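Home | About | Trips | Reading | FAQ | Contact

FAQ

4 minute read. Last updated Sun 28 May

The same questions keep arriving by email, so I've put the answers on one page. If yours is missing, write to me, but read the part about replies first.

Who writes this blog?

I do, Milagros Retamal. I edit reports and grant applications for a living, mostly from home, and I write here when the paid work is done. My husband, Pascual Yáñez, comes on most of the trips and reads most of the posts before they go up. He has written one himself, the one on the night bus to Farías, and says he won't write another.

How often do you post?

Twice a month if things are going well. In January I posted nothing at all. I don't keep a schedule and I've stopped promising one.

Why is it called Pasutlow?

It was a misprint on a ferry ticket from our first long trip. We never worked out what the word was supposed to be. I needed a name when I signed up and the ticket was on the desk.

Where do you live now?

In the same apartment as before, on the hill side of town. Some readers thought we had moved to Rornora for good after the long series of posts from there. We rented a place for a season and came home when the lease ran out.

How do you pay for the trips?

From our salaries. No hotel, airline or tour company has paid for anything on this site. Hosting costs me 50 dollars a year and I pay that myself. I don't run ads and I don't accept guest posts, including the ones about luggage.

What do you pack?

Less than I used to. One bag each, small enough to go under a bus seat, with clothes for five days and a bar of laundry soap. I take one paper book and leave it behind when I finish it. Pascual takes a radio.
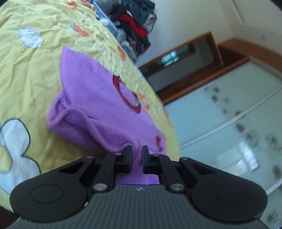

I don't have a packing list to send out. I had one for years and kept taking things off it, and by the end it was mostly medicine and chargers. Take what you wear at home in the same weather.

Can you plan my trip to Rornora?

No, sorry. I can tell you that the museum closes on Mondays and that the walk up to the old signal station is longer than the map suggests. Everything else I know is in the posts. Prices in the older ones will be wrong by now.

What happened to the old blog?

It was on Fledus, and when I left I moved the posts over by hand. There were more than 2000 comments on the old site and I couldn't bring them with me. I'm sorry about that, as some of them were better than what I'd written.

What is the 1686 post?

People search for it, so it must have been linked somewhere. It's a long piece on a parish register from that year that I was shown in Farías. It's under Reading, because I spent more time on the books about it than on the trip.

Do you answer email?

Yes, but slowly. I read everything and reply on weekends. Comments close after two months on each post because of spam, so email is the only way to correct something older. Corrections are welcome, especially for place names.

Can I use something from the blog?

A paragraph or two with a link is fine. For anything longer, ask me.

Recent posts

The night bus to Farías, again
Books I left in Rornora
Working from a borrowed kitchen table
A short walk and a long lunch
Back at the gym, briefly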